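Home | Notebook | Projects | Downloads | About

Filed under: Lab notebook / Teleoperation

11/26/18

Back on the Skikton task today. The goal for the week is to have a clean set of demonstrations by remote control in the simulator, before we ask again for hours on the real arm in Farnach.

Started with the replay of the July recordings. There are 385 episodes in the folder, but 77 of them have no gripper signal in the log, only the arm joints. I moved these to a separate folder and did not delete them. Maybe they are still good for the reaching part. The loader did not complain about them before, it just filled the missing column with zeros, and zero means "closed" in our convention. So the policy was learning from episodes where the hand is closed all the time. This explains a lot of the strange behavior that I wrote down last week.

Changed the loader: now it stops with an error if the column is missing. Please pull before you train anything.

After this I recorded new episodes with the hand controller. Notes for whoever records next:

- Dead zone on the trigger is too small. With a tired finger the gripper makes small movements that I did not intend. I made it bigger in the Vallis config, but not yet in Quintana.
- Wait for the reset to finish before you take the controller. If you hold it already, the arm jumps to your hand position in the first step, and the episode is lost.
- Move slowly near the object. I drive too fast when I feel sure of myself, and then I correct at the end, and the corrections go in the data too.
- Episode limit is 300 steps. I think it is enough, but for a new person it can be short.

Wrist view is the one I look at most when I drive. The outside view is better for the big movement, but for the last part I need to see the fingers.

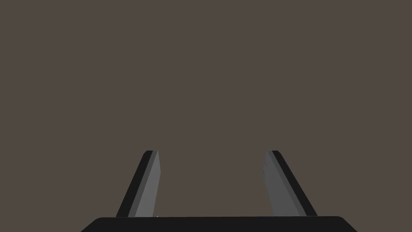
Emeric Szalontai

Gripper open, nothing between the fingers, and behind them only the plain brownish-gray. With a view like this I have no feeling for distance at all - no edge, no shadow, no texture to compare with. I would like to try a simple grid on the background, only for the operator, and keep it out of the recorded images. Also there is a very small pale dot at the foot of the left finger. I don't know if it is a rendering error or some piece of geometry behind. To check in the model file.

Stopped at episode 211 of the new set. Copied everything to the shared disk, the name of the folder ends with "handcontrol_b".

Still open: trigger dead zone in Quintana, the grid, the dot. And somebody should decide if we keep failed attempts with a label or throw them out. I prefer to keep them.

We use cookies to remember your settings on this site. Accept | Read more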